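Stutden Allotment and Garden Society
Minutes of the members' meeting, February 2026
Held in the back room, Runel Hall

Present: Dalia Laur (chair), Laine Sakalauskas (minutes), Soudabeh Golestani, Ihor Vasylenko and 11 other members.
Apologies: Kevser Akgül.

1. Minutes of the last meeting

The minutes of the November meeting were read and agreed, with one correction. Under item 4, "Plot 9 to be strimmed" should read "Plot 19". Dalia signed them.

2. Matters arising

The padlock on the Han Lane gate has been changed. Anyone still without the new code should ask Soudabeh and not pass it on by text.

The broken slabs by the tap have been lifted but not replaced. Ihor has found some second-hand ones and will lay them when the ground is firmer. Until then the board across the gap is to stay where it is. It was moved twice over the winter and members are asked to leave it alone.

The old notice board has gone. Laine asked whether the new one could have a cork back, as drawing pins do not hold in the present one. Agreed that she will look at prices.

3. Water

Soudabeh reported on the water bill. It came to £262 for the half year, higher than the same period before. She has read the meter with the stopcock closed and it did not move, so a leak on our side looks unlikely. She thinks the long dry spell explains most of it.

There was a long discussion about hosepipes. Some members water by hose for an hour or more in the evening, and those at the bottom of the site then get very little pressure. One member said the rule on hoses had never been written down. Dalia read out rule 7, which says hoses may be used for filling butts and tanks only. It was accepted that few people had seen a copy of the rules lately.

Agreed: rule 7 stands. Laine will send the full rules to everyone with the rent letters and pin a copy up at the gate.

Ihor proposed more water butts along the shed roofs. Cumero, the builders' merchant, sells a plain green one with a stand and a lid, and will deliver if we take five. Seconded by Soudabeh. Carried, with one against. The member against asked for it to be noted that she would sooner see the money spent on the bottom path.

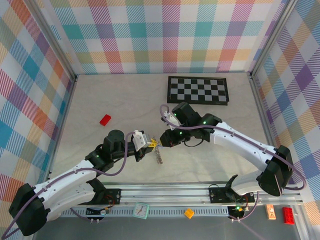 4. Bottom path

The path between plots 30 and 38 floods after heavy rain and a wheelbarrow cannot be got through. Wood chip was put down in November and has mostly sunk. Ihor said more chip would go the same way unless a drain was dug first. He offered to mark out a line for a shallow trench running to the ditch.

A member from plot 34 was worried that the trench would take part of his raspberry bed. Ihor will walk the line with him before any digging. To come back to the next meeting with a drawing and a cost for gravel.

5. Waiting list and vacant plots

Two full plots and a half plot are free. Kevser had sent a note to say that she has written to the first five people on the list and heard back from three. One has moved away and asked to be taken off. The other two would like to see the site.

It was asked whether plot 22 could be split. It is heavily overgrown and the last two tenants gave up on it within a year. Agreed to offer it as two halves, with the first year at half rent for whoever takes on the end with the brambles.

6. Bonfires

A complaint has come in from a house on Han Lane about smoke in the afternoon. Dalia has replied and apologised. Members are reminded that fires are allowed from dusk, between November and the end of March, and that nothing painted or treated is to be burned. Carpet was found in the ashes on one plot. Dalia will speak to the tenant.

7. Seed and potato order

The seed potatoes are in and can be collected from Soudabeh's garage. Please bring a bag. The onion sets are late and she will put a note on the gate when they arrive. Two orders have not been paid for.

8. Summer show

Laine asked for ideas for the children's class. Last year's vegetable animals had few entries. Suggestions were a miniature garden on a dinner plate, the longest runner bean, and a painted stone. The garden on a plate was chosen on a show of hands. The jam class will be split into jam and marmalade, as the judge has asked for this before.

9. Any other business

A blue-handled fork was left by the compost bays and is in the tool shed.

Rats have been seen near plot 12. Cooked food must not go on the compost heaps.

Soudabeh asked for help turning the communal heap. Four names were taken.

10. Next meeting

Same room, at half past seven. Laine to confirm the date with the hall and put it up at the gate.

L. Sakalauskas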